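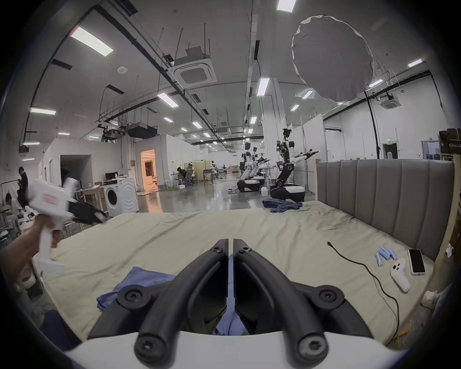

Bed Clearing, the July Set

Welcome to the tidying gallery! We picked the bed first, as it's the place where everything in a day gets dropped, and I love how much there is to sort on a single sheet. Samina Afridi set the rules: cloth goes first, then small things, then cables, and the sheet gets smoothed at the very end. Talha Kakakhel wanted cables first and still does.

The bed before sorting, with its tall gray channel-tufted headboard (my favorite piece of furniture in the whole place). A crumpled light-blue cloth and a dark-blue garment are the first two jobs – a great warm-up, soft and forgiving.

Then comes the fun part over on the right: a little pile of blue batteries, a white game controller, a phone in a white case and a black cable wandering across the sheet. Batteries roll, so Junaid Tanoli likes to gather them into a shallow dish before touching anything near them. Such a good habit!

We give each round 20 minutes. Matěj Charvát is putting together the desk drawer set next – pens, receipts, loose keys, all of it.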